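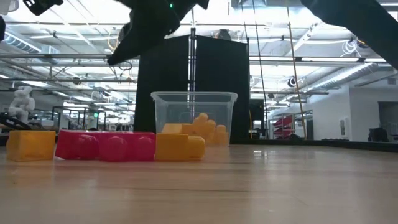 Figure 1. Side view of the Skamorora cell at table height, with the yellow-orange blocks and their bin.

3.2 Construction of the cell

The cell was built in the shared workshop at Skavstead by two of the members, working in the evenings and with no budget beyond the ordinary subscription. We set out to find whether a pair of small arms could be put to a sorting task on a bench that had to be given back to general use at short notice. The design was therefore governed by what could be clamped, unclamped and carried by one person.

The table top is light wood and was already in the workshop. A square of black aluminium extrusion is laid on it and marks out the work area. Each arm is fixed to one side of this square, so that the distance between the two bases does not change when the whole assembly is lifted off and put back. An earlier version, made at Funstead, had the arms clamped straight to the table. The bases crept under load, and after 8 sessions the recorded joint angles no longer agreed with the positions of the bins. The extrusion removed most of this error. What remained was traced to play in the wrist of one arm and has not been corrected.

The blocks are large plastic toy bricks with studs on the upper face. They were chosen for three reasons: they are cheap, they survive being dropped, and the studs give the fingers something to catch on when the grip is poor. The glossy surface was a drawback. Under the workshop lights it produced highlights which the first colour threshold took for a separate object, and the threshold was reset by hand (Ormsby, workshop notes, February).

3.3 Layout of the bins

Bins are clear and open at the top. Opaque bins were tried first and gave slightly better colour separation, but the operator, who stands back from the table, could not tell from the side how full they were. One colour is kept to each bin. The yellow-orange blocks are placed at the far side of the work area, where either arm can come at them, and the green and red blocks are placed at the two near corners.

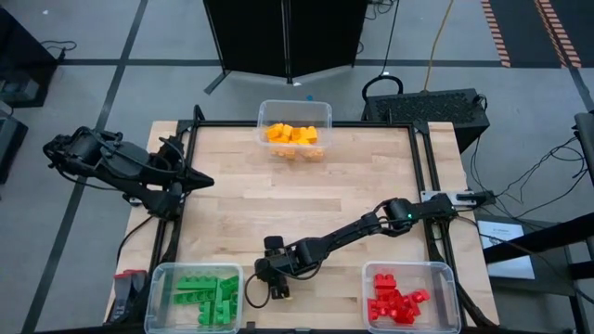
This arrangement leaves the middle of the table as the only region that both arms must enter. Two rules were applied there. An arm may not cross the centre line while the other is lowered, and an arm that has waited for 5 seconds withdraws and tries again. The second rule was added by Skála after repeated cases in which each arm held its position for the other. It is crude, and it costs time when the far bin is nearly empty and both arms are drawn to the same few blocks.

Cable routing took longer than expected. The cables have to follow the arms through their full reach without dragging blocks across the wood. Fixing them tightly to the links shortened the reach, and leaving them free caused snags on the rims of the bins. The present routing is a compromise, with slack left near the gripper and the remainder led over the side rail.

3.4 Trial procedure

A trial consisted of moving one block from its bin to the centre of the table and releasing it there. We planned 1000 trials and completed 900, the remainder being lost when the bench was needed for other work. Bins were refilled by hand between runs and the blocks were not arranged in any order. A block that landed on its side was counted as a success, provided that it lay wholly inside the extrusion. The control code was adapted from the Janjua scripts used on the earlier version, with the speed limits lowered for the longer reach.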